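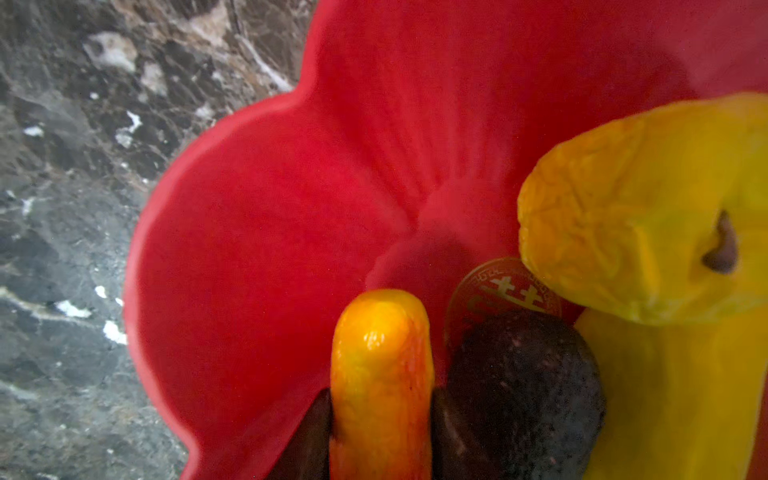

Demonstrations pass the halfway mark at Istmont

The manipulation group at Istmont has now recorded over 4000 demonstrations for the Jeltari project, which is halfway to what was planned when collecting began in February.

Each demonstration is one short task carried out by an operator guiding the arm by hand controller. The operator picks an object out of a container, or puts one in, and the recording stops when the gripper is clear. The wrist camera runs the whole time, along with the joint positions and the gripper opening. The learning system gets all of it and is asked to produce the same kind of motion on its own.

The early sessions used plain bins and wooden blocks. The system learned those quickly and then did badly on nearly everything else, so the setups have become more mixed. A typical one now puts a few unlike things close together in a red flower-shaped container on a marble surface: something glossy and orange-yellow, something dark and rough, a bigger yellow object with a wrinkled surface, and a gold-colored coin wedged between them. The coin is the hard part. It stands partly upright with its neighbors pressed up against it, and the wrist camera gets only part of its face. Shiny surfaces also pick up the color of whatever is near them, and the coin takes on the red of the container.

Operators have been asked to keep three things in mind for the next round:

Do not tidy the objects before starting. If they have settled against each other, leave them that way.

Keep failed grasps. A slip followed by a second try is worth saving, as long as it is marked as a retry in the log. Please do not delete these at the end of a session, as happened with one batch in the spring.

Change the approach angle. Too many of the recordings come in from the same side, and the system has started to copy that even when the way is blocked.

Briem, the labeling tool, was updated last week. It now accepts two object tags per grasp, for cases where a finger touches something next to the target. Older recordings do not need to be tagged again.

A test set of 288 demonstrations has been put aside and will not be used for training. Please do not copy files out of that folder – the scores mean very little if any of them end up in the training data.

The second arm, at Vondham, starts recording on 10 Oct 2018. Sign-up for operator slots is on the sheet by the lab door. New operators should plan on one practice session before their recordings are kept.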